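Kitchen tips for a prep room with robot arms

Last updated: April
By the prep room lead at Ranow, Jinddale

I have run the test kitchen at Ranow for 9 years, and I have never enjoyed it as much as I do now that we share the counter with a pair of arms. They pour, they scoop, they move things from one side to the other, and they will do the same dull portion over and over while the rest of us get on with the cooking. I love it! But a kitchen with machines in it needs different habits from a kitchen with only people, and most of what follows we learned by sweeping it up.

Start with the dry goods. Oats, seeds and broken grains are the best things to practice on, because a miss costs you a dustpan and nothing else. Keep the amounts small at first. We used to fill everything to the top out of habit, and then one bad tilt meant half the bag was on the floor. A shallow layer in a clear container is plenty, and everybody in the room can see the level from where they stand.

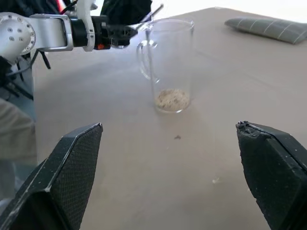 Wipe down between runs, every time, even if the table looks clean. Grains are sneaky – one under the base of a container is enough to make it rock. I like a dry brush first and a damp cloth second (the other way around makes paste). Do the fingertips of the grippers too, with the arms stopped, and check the pads while you're down there. Pads wear like the soles of shoes, a little at the toe and then all at once. We keep 4 spare pads in the drawer with the measuring spoons, and whoever puts in the last pair writes it on the whiteboard.

Mark home spots for your containers. A bit of low-tack tape under each one does it. People put a jug back "near enough", and for a person near enough is fine, but our Rakero setup was taught with the jug in one place and does a lot better when it's there. This was the hardest habit for the longtime cooks to pick up, me included. 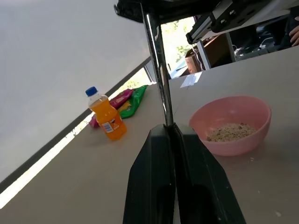

Give every job a mix of shapes and surfaces before you trust it with a full shift. A routine that is perfect with one container can get clumsy the minute you swap in something squashy or shiny, and I would much rather find that out at 7 in the morning than in the middle of an order. Our practice table gets set like a lunch break for that: orange soda with a blue cap, a pink packet and a green one, and a pink bowl with a little heap of oats in the bottom. Bright colors help the humans as well, as you can call out "green one" across the room and get the right thing moved.

Now the part people ask me about, which is the jobs. Our hours stayed the same. What changed is what we do in them. I used to weigh out 305 portions on a busy day and go home with a wrist like a rusty hinge. These days I taste more, I fix recipes, I teach the new people, and I'm the one who decides when a batch is right. Two of our packers learned to set up the routines themselves and they're better at it than I am!

Last tip: agree on one word for stop, and let anyone say it. Ours is "hold". The newest person in the room gets to use it as freely as I do.

Comments

pantrymoth: Brush first, cloth second. I've been making paste for years, thank you.

Correia line 2: We do the tape thing too. Change it often, it goes gummy under anything heavy.

oatsandends: Do you rotate who sets up, or is it always the same two? Ours turned into one person's job and then she went on vacation.

Reply from author: We rotate now, for the same reason! Everyone does a week, and the notes stay in a binder by the sink.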